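The Clavow parallel gripper, two weeks on

16 December 2018

I said I would write this up before the new year and Kerubo has been asking, so I am doing it while I still have my notes in one pile.

Clavow sell a two-fingered parallel gripper as what they call a "complete grasping kit". You get the gripper, the fingers, a mounting plate, a cable and a login for their software, which is named Turulton for reasons I couldn't find on the website. It costs 500 pounds before postage. For a small arm that is a lot of money, and I have paid less for grippers that were rubbish and more for one that was worse than rubbish, so I went in with my arms folded.

The claim on the product page is that it will pick up "everyday objects of any shape". I have been reading that sentence on product pages for as long as I have been buying these things. The objects in the video are always a tin, a tennis ball and a cardboard box. I could pick those up with a pair of barbecue tongs on a string.

Setting up took me an evening, when the leaflet says 33 minutes. Most of the extra went on the mounting plate. The holes on mine were drilled a shade tight and I had to open two of them out with a hand reamer, which I don't expect to do at this price. The leaflet is one folded sheet and the drawing on it shows an older version of the plate. Erasto Athumani, who has the same kit, had no trouble with his plate at all but got a cable that was too short. So take your pick.

Turulton itself is fine. It opens, it finds the gripper, it lets you set a closing speed and a squeeze. There's a button marked "Smart Grasp" which as far as I can tell closes the fingers until they stop. I have gone through the manual twice looking for the smart part. If anybody from Clavow reads this, I would like to know.

On to keys. I always test with keys, because a bunch of keys has no shape. It's flat in one place and lumpy in another, the rings slide about, and whatever you hold, the rest hangs off it and pulls. The manual doesn't mention anything like it.

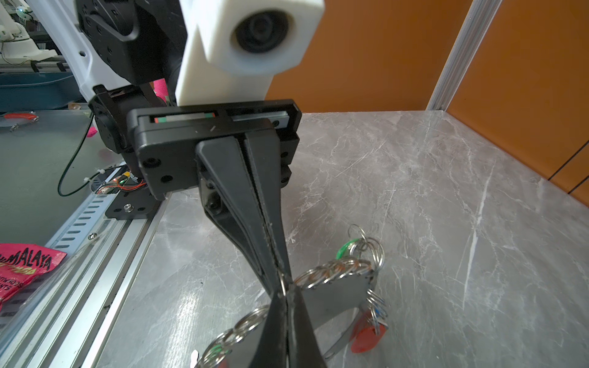

Fingers closed on the keys, flat blank between the tips, tags and rings going their own way.

I'll give Clavow this much: the long fingers are good. They narrow in the middle and come out wider again towards the tips, and they close up with hardly a gap between them, so a thin flat thing has a chance of being held. Stubby fingers with big rubber pads tend to squash a key into the table and then ride up over it. I had been ready to be rude about the shape and I am not going to be.

What I will be rude about is the approach. Straight down on to a hard top, the tips need to arrive at very nearly the right height, and the kit gives you no help with that. Too high and you close on air or on a ring. Too low and you are pushing the whole arm into the table, and Turulton sits there showing you a cheerful tick. I ended up setting the height by hand every time I moved anything. For a kit sold to beginners I think that is poor.

Then there is what counts as a pick. Clavow's page gives a success rate and doesn't say what was being picked up, how it was laid out, or who laid it out. If I put a key down flat with the blank turned the way the fingers like it, I get a very nice result. If I drop the bunch and leave it where it lands, I get a different one. I'm not going to print my own figure, as I didn't keep a proper tally and would only be doing what I am complaining about. My impression is that the gripper wants a flat edge, and when it has one it's happy, and when all it can reach is a ring it is guessing.

Kerubo Wanyama reckons I am being unfair and that any two-fingered gripper has the same trouble. She is probably right. But the others don't all say "any shape" on the box.

Against the Pandudier, which is the one most people will be comparing it with: the Pandudier is slower and uglier and its software looks like a tax form, but it comes with a printed manual and the plate fitted first time. Its fingers are shorter and I like them less. If I already owned one I wouldn't change.

I wrote to Clavow on the 6th about the plate and had a reply that thanked me for my enthusiasm. Still waiting on the replacement.

Would I buy it again? At half the money, yes, for the fingers. At full price I would want the plate to fit and a manual that matches it. They sell the fingers separately, it says at the bottom of the parts page in small grey type, and I wish I had scrolled down that far first.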